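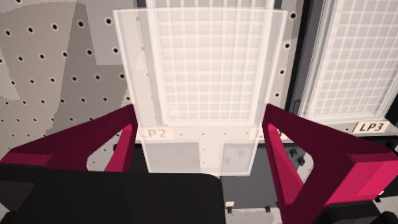

The Groker size 5 is a training ball I've used for one season with our under-14s. It holds air well and the panels haven't peeled, even on the gravel pitch. Touch is a bit heavy -- fine for passing drills, less so for shooting. 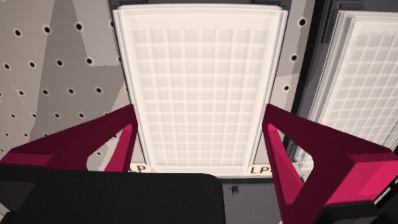 Visibility is my one complaint. The plain white version disappears against a cloudy sky, and my keeper Anjani Osman lost two crosses that way on Monday. I'd like one in the deep pink of those gripper fingers, which stands out well next to the white panel. I'd still buy it again for training.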